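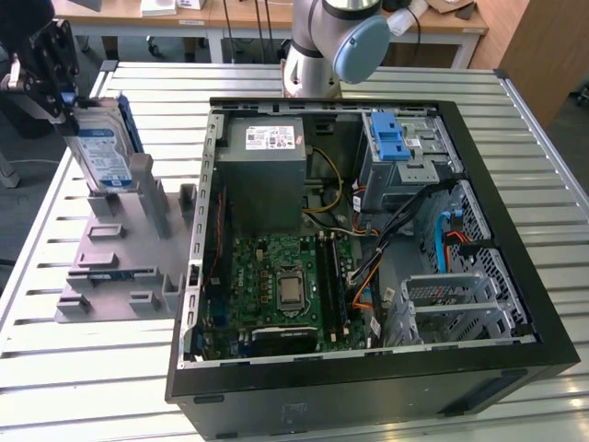
*Desktop tower with the side panel off, no cooler on the CPU.*

**To:** jasbridge-history list
**From:** Nisha Rathore
**Date:** 2019-02-23
**Subject:** Re: Re: who has the old index files??

Quick one, typing between other things. Answers below the quote. Please trim when you reply, the digest people are getting the whole thread every time.

> Nisha, before the next issue goes out can we settle a few points. I've been through the box from the Partington house and there are 30 envelopes, mostly photos and school programs, some with the names penciled on the back and some with nothing. Do you want them scanned as they are, or sorted first? I'd sort but I'm slow.
>
> Also the index. The version I have stops in the middle of the letter M. Somebody must have the rest. I looked on the disk you gave me and it has M twice and no N at all.
>
> And are we still spelling it Sonier, or Saunier, or both? The church register has both on one page, same family as far as I can tell. It will matter for the index.
>
> Last thing, people keep asking me about buying old desktops for the reading room and I don't know what to tell them.

OK in order.

Envelopes. Scan as they are. Don't sort. If you sort first we lose which photo was in with which program, and sometimes that's the only clue we get. Number each envelope in pencil, put the number in the file name, done. Backs too, even the blank ones. I know it doubles the work. We skipped the blank backs with the Puria farm albums and then had to get every one of them out again for the photographer's stamps, which are very faint and nobody had seen.

300 dpi is not enough for the small portraits btw, go to 600. Leave the color on even for black and white.

Index. I have N through Z. Sent it to the list in December but it was a big attachment and I think it bounced for half of you. Will put it up on the shared folder tonight. The double M is my fault, I saved the McA's to McZ's seperately and then copied them back in. Keep the longer one.

If anyone has been adding names to their own copy, tell me NOW, before I merge. I'm not doing it by hand again.

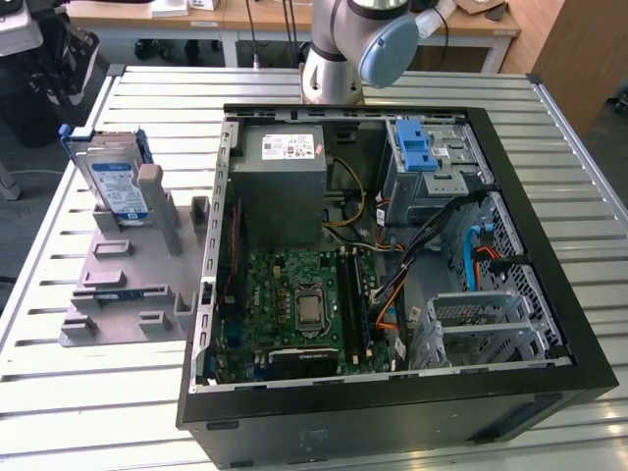
Vol. 5, No. 2

Deadline for the above is the end of next week. Still short on copy. I have the piece on the ferry landing, the cemetery list (first part), and a letter asking for anything at all on the old Partington store. Could use one more page. Recipes are fine, old ads are fine. If you have a story your grandmother told you, write it the way she told it and say it's a story.

Print run stays at 50. We had leftovers last time but they went at the fair.

Spelling. Both, with a cross reference. Main entry under Sonier because that's what the living family uses and what's on the stones, then "Saunier, see Sonier." In the entry itself copy whatever the document says, exactly, and don't fix it. Same goes for first names. I've seen Marguerite turned into Margaret in our own index and that's two different sisters.

Old desktops. My take, others on here know more. For looking at scans and typing in an index you don't need anything fancy. Ask how much memory and whether the hard drive is the original one. An original drive that old, I'd replace before I put any of our files on it. Check it turns on before paying. Ask for the power cord, they never come with the power cord.
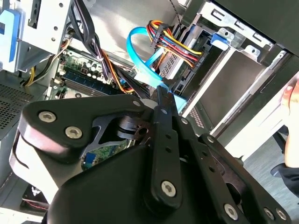

And whatever gets bought, the scans live in two places, not only on the reading room machine. One copy goes home with somebody. We lost the first round of oral history tapes to a leaky closet and I'd rather not go through that twice.

Dues are still $5, checks to me for now. Several of you owe for last year, you know who you are and I'm not going to post a list.

Oh, and the reading room key. Who has it? It was on the hook and now it's not.

More later, have to run

Nisha

--
jasbridge-history mailing list
To leave the list, write to the list owner with "unsubscribe" in the subject line.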